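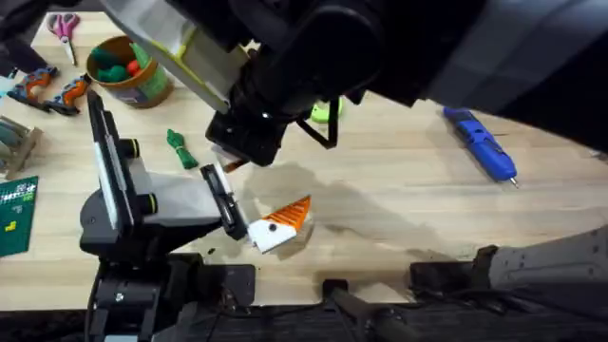
The two arms at work over the bench at Rallar, with the orange and white block between them.

Jolien Hoekstra keeps her equipment budget in a paper notebook, and she brought it with her to the table when we met. The first page is dated two years before any robot arrived in the building. It has a column of prices down the left side, most of them crossed out, and at the bottom, underlined twice, the words "ask about clamps."

"I love that page," she says. "I was so wrong about nearly everything on it, but I was right about the clamps!"

Hoekstra runs the workshop at Rallar, a small studio that builds and tests craft kits for schools and hobby shops. Last year she talked the owners into buying two robot arms to share one table. She has since become the person other small shops call when they are thinking about doing the same, and she seems to enjoy every one of those calls.

Her first piece of advice is to leave the catalogs alone for a while. Before she priced a single arm, she and her colleague Toon Stevens spent 37 working days writing down every job done at the benches, who did it, how long it took and what got picked up along the way.

"Toon hated it for a week, and then I couldn't get him to stop," she says. "He was timing people opening drawers. But when we sat down with those sheets we could see that so much of our day was picking up a small part, turning it, holding it, and having somebody else do something to it. That's a two-handed job. So there was our answer about whether to buy one arm or two, and we hadn't spent anything yet."

It was Stevens who pushed for two arms of modest size over a single larger one. The larger one would have lifted far more than the studio ever needs lifted. "What are we going to do, move the fridge?" he says. The parts they handle are small blocks, cords and trimmings, and the tools are the ones you would find in any craft room: scissors, a cutting mat, a container of pom-poms. He wanted everything to stay on the same kind of table the staff already used, with the same clutter on it, and he argued that if the arms could only cope with a bare surface, they had bought the wrong arms.

The budget went through three versions. In the first, Hoekstra put nearly all the money into the arms and left a thin slice for the rest. Jhun Layug, who does the books at Rallar, sent it back with a single question in the margin: what does it stand on?

"That was a good question," she says, laughing. "I had two arms and no way to fasten them to anything."

In the second version she went too far the other way and planned a custom steel frame, a fenced area and a new floor. Layug sent that one back too. The third version is the one they followed, and it splits the money into arms, grippers, mounting, safety, training and what Hoekstra calls the drawer. The drawer is 20 percent of the total, and it exists to pay for things she hasn't thought of yet.

"People always try to shave the drawer," she says. "Please don't! Ours paid for brackets, longer cables, a second set of fingers for one of the grippers and a better lamp. None of those were on anyone's quote. If I'd had to go back to Jhun for every bracket, we'd still be waiting."

She is keenest of all on the subject of grippers. She asked three suppliers for quotes and got very different ideas of what "gripper included" meant. The one she went with, Darnerach, let her mail in a box of the studio's own parts and sent back notes on how each one had behaved. Wedge shapes were a headache, the notes said, and flat-sided pieces were easy.

"You learn so much from a box of your own stuff," she says. "A demo with somebody else's cubes looks wonderful. I wanted to know about my wedges."

The safety line in the budget covered an outside assessment and the changes that came from it. Hoekstra booked the assessor before ordering, which Layug thought was early and now thinks was exactly right, as the visit moved the planned table away from a doorway. She tells callers to get the same visit done while the arms are still a drawing. Moving a drawing is free.

Training is the line she would raise if she could do it again. She had budgeted for two people. Then Josefien Nijs, who had been hired to pack kits, started staying close to the table during setup and asking the installer questions, and it became obvious that she should be the third.

"I just liked it," Nijs says. "I'd watch one arm come in from the side and the other come down from the top, and I wanted to know how they kept out of each other's way. So I asked. And then I asked again, because I didn't get it the first time."

Nijs now plans most of the sessions at the table. She keeps her own list of things to buy, separate from Hoekstra's notebook, and it makes good reading. Near the top are spare finger pads, a second cutting mat and "tape, the good kind." She has also asked for 8 hours a month set aside for nothing but trying out new tasks, and Hoekstra has written it into the coming year as a proper cost.

What about the running costs? Hoekstra flips toward the back of the notebook. She sets aside 2,000 a year for wear and small parts, and the first year came in under that. She isn't ready to lower it. Gijs Prins, whose shop Mokgethi bought a similar pair of arms a little earlier, told her his second year cost more than his first, and she would like to be ready.

The two shops trade a lot of notes. Prins rented before he bought, and he would recommend that to anyone who can't do the long weeks of timing and list-making. Hoekstra thinks renting is great if you know what question you want answered by the end of it. They have argued about this over several lunches.

The next page in the notebook is headed "Table two." There is a sketch, a short column of prices, and so far only one of them is crossed out. Layug has already seen it. He has written in the margin again, and Hoekstra turns the page around to show me: "Same clamps?"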